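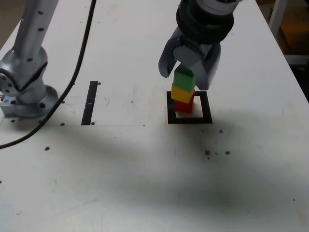
I spent most of last November in Dravetport looking at wool. I should explain that I don't knit, I've never owned a loom, and the last thing I sewed was a button that fell off again on the bus. But a friend had talked me into a studio visit at the old Pirent mill, and once I'd been through that door I kept finding excuses to go back.

The artist I went to see works under the name Clurnia, and that's the only name she'll give you. She makes hangings out of unpicked sweaters. People mail them to her, or leave them in a bin by the mill stairs, and she takes each one apart stitch by stitch until she has a heap of crinkly yarn that still remembers being a sleeve. Then she weaves it, very slowly, into these huge drooping panels (the biggest is 20 feet long and took her most of a winter).

What got me was the talking. She won't unravel a sweater until she's had the owner in for tea and heard where it's been. On my first visit I sat in a corner with my notebook while a retired ferry pilot spent two hours on one gray cardigan. He'd worn it through a divorce and a hip replacement. I've done interviews for 8 years and I don't think I've ever gotten that much out of anybody, and she wasn't even writing it down!

None of it goes on the wall, either. The panels have numbers for titles and there's no text next to them. I asked her if that felt like a waste and she looked at me as if I'd asked whether dinner was a waste because you couldn't see it afterward. The stories belong to the people who told them, she said, and the yarn belongs to her. Fair enough. 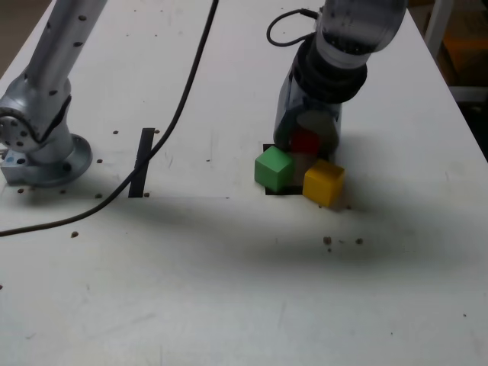 Tabletop with silver-gray arm and black cable.

The new show, at the Baxter on Dock Street, is her first with a proper budget. There are 11 panels hung low from the ceiling beams, close enough that you have to turn sideways to get between them, and you're allowed to touch. I went twice. The first time it was opening night and hot and I mostly saw the backs of people's heads. The second time was a wet morning with the place nearly to myself, and I stood for ages in front of Panel 6, a muddy green thing with one thin line of orange running down it – I still think about that orange.

I'm less sure about the back room. She's put 300 loose buttons in a long glass case, lit like jewelry, and for me it tips over into something a bit cute. My friend loved it, and we argued about it all the way to the parking lot. The catalog is also $40 and has hardly any pictures in it, so flip through a copy before you hand over your money.

Clurnia is already collecting for the next one. She wants scarves this time, and she'd like them unwashed. I've got one in my closet that belonged to my grandmother, and I've taken it out and put it back four times now. The show is up until May 19, 2018, and the bin is still by the stairs.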